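Notes for the camera club talk — long exposures at Prirkham

Start with the waterfall slide. Wait for people to sit down!

So I drove out to Prirkham last July with one plan, which was silky water below the falls, and I came home with 98 frames of mush. The tripod was fine. My feet weren't — I was standing on the same loose plank as one of its legs, and every time I shifted my weight the whole thing wobbled.

Second trip, I stood on the bank, used the two-second timer and kept the shutter open for 11 seconds. Much better. (Give them a moment.)
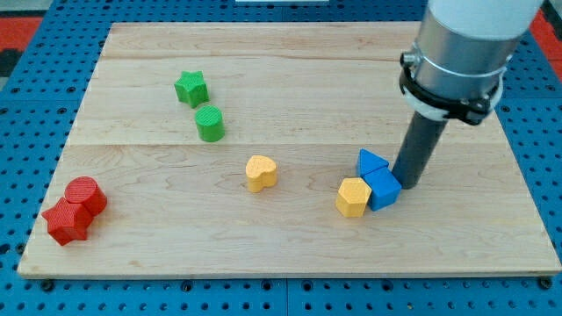 Kiani wrote to me after the Zurkamwood talk that 11 seconds is far too long for fast water, and that half a second keeps some shape in it. I've tried it since and I like both. Ask the room which they'd hang on a wall.

Then filters. I use one dark one and a cloth for the spray. Mention wiping the glass between shots — I forgot, and lost the best light of the evening to one fat drop.

Questions, then the lights.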